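Cell Notes: Looking After the Two-Arm Table at Plevico

June 29, 2026

This post records the maintenance carried out on the two-arm table in the Plevico workshop, together with the settings now in force. It replaces the note I published in January, which covered the table before the second arm was fitted and should no longer be used.

The cell consists of two black arms facing one another across a butcher-block top, with black rail bolted along the edges. The arms sort groceries and kitchen items into trays and bins. The work is light, but it is repetitive, and most faults we record come from cables, clamps and fasteners.

Checks begin at the rail. Woo-jin Um goes over each corner bracket with a hex key and then tries the clamps by hand. If a clamp handle moves under light pressure it is taken off, cleaned and refitted. Shims are not permitted under the brackets — we used them for a time, and the arms lost their alignment whenever the top was wiped down.

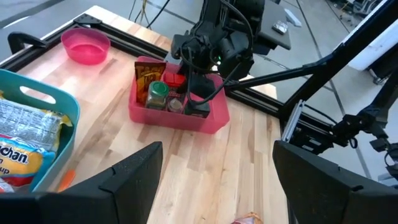
Wrist view toward the far rail, with the other arm working over the pink bin.

Cable loops are checked next. Each loop must be long enough for the wrist to turn through its full travel and short enough to stay clear of the trays. Jummai Babalola set the present lengths by running each arm slowly to its limits and marking the cable at the tightest point. The marks are renewed whenever a cable is changed. Cable ties are closed by hand only, as the tie gun pulled them too tight and damaged the outer jacket on one of the old leads.

The arms are then homed, one after the other, and driven to the reference points on the tabletop. We allow a difference of 2 millimeters at the fingertips. Anything greater sends us back to the base mounts, which are loosened, squared and tightened again in the order given on the Skarkia sheet.

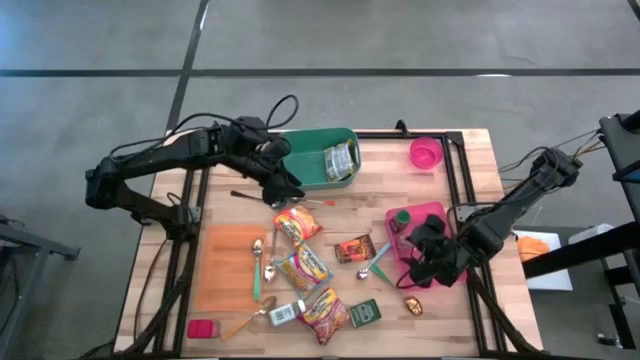

The table laid out with spoons, snack bags and trays, both arms in reach.

Once the reference points agree, the cell is tried on actual goods. The standard trial is 40 picks, divided between the arms, with the speed held low for the first 15. Settimio Greco keeps the log and notes the item, the arm and the type of fault for any pick that has to be repeated. Spoons test the closing height of the fingers, and a finger set slightly high will pass over a handle altogether. Bags are a separate matter. Their surface folds as the fingers come down, so the grip force cannot be carried over from a rigid box or a jar.

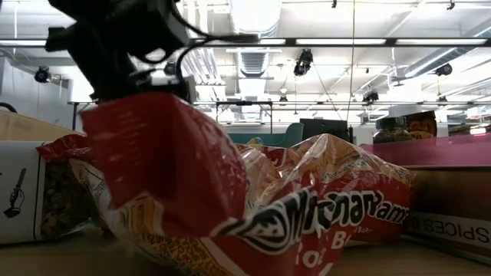
For bags we now use a slower approach and a lower closing force, with a short pause before the lift. The pause was proposed by Serena Lo Presti after she reviewed the January logs, and it has been kept in the program for all soft packaging. It adds time to each cycle. We consider this acceptable for the present, although Ettore Martinelli would like it shortened and has asked for a further set of trials.

Finger faces are wiped with a dry cloth at the end of each session. Solvent must not be used on them. The seams are inspected under a hand lamp, and a finger showing any lifting at the seam is replaced along with its partner, so that the pair wears evenly. Spare fingers are kept in the Folach cabinet, second shelf, labeled by arm.
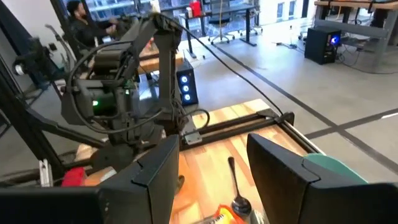
The emergency stop is tested before the arms are powered for work and again after any change to the wiring. Whoever runs the test signs the sheet, and a second person watches the arms while the button is pressed. Both names are required.

Two items remain open. The replacement base bolts from Piątek have not yet been delivered, and the present set will stay in place until they are. The fastener schedule, which lists 18 points on the rail and mounts, also needs to be redrawn to show the second arm. I will publish the new drawing on this page when Woo-jin has checked it against the table.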